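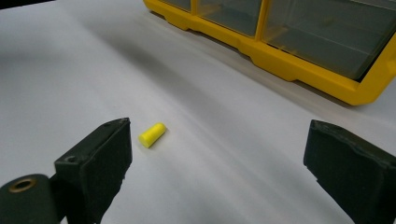
## Small bits and where to keep them: tips I brought home from the Fellum open day

I went along to the July open day at Wokermont for the robots and came back wanting to sort out my shed. They spend their days there teaching machines to pick up and put away little things, and it seems that anyone who does that for a living ends up with strong views on drawers, trays and tabletops. I scribbled down what I could on the back of the programme.

**Work on a plain pale top.** Their tables were white and matt, and a yellow foam earplug on one of those is very hard to lose. My bench is brown, scarred and covered in old varnish drips, so a dropped washer is gone for good. I've since put an old white sheet over one end, pulled tight and tucked under. Wash it now and then, of course — mine was grey in a fortnight.

**Buy drawers you can see into.** Clear fronts, every time! I had a set of solid green ones from Fatley for years and opened every drawer twice whenever I wanted a picture hook. A smoky tint is fine as long as you can make out what's inside.

**Mind your shadows.** One of the demonstrators told me they fuss over lamps more than anything else. I'd only ever had the one bulb behind my head, so I was always working in my own shade. A second cheap lamp on the other side has made threading needles and fiddling with fuses far less of a misery.

**Clear the spot before you tip anything out.** They were firm on this one. One job, a bit of open table round it, and the storage box set back where your elbow won't catch it.

**Grip goes before anything else does.** I had a go with one of the hand-held grippers and it takes a lighter squeeze than you'd think (I pinged an earplug clean off the table on my first try). The pads are what do the work. Same with kitchen tongs and the little Sakai pliers I use for beads: if they've started slipping, look at the gripping faces before you blame your hands.

**Foam earplugs.** Keep the clean ones in a lidded drawer away from sawdust, and throw them out once they've gone stiff or grubby. I buy the box of 200, which does me and next door for mowing and sanding.

**Label by job, if you can bear it.** I've got 13 drawers done so far, things like "hanging pictures" and "bike punctures", and it's much quicker than hunting by size. The odd screws still live in a jam jar.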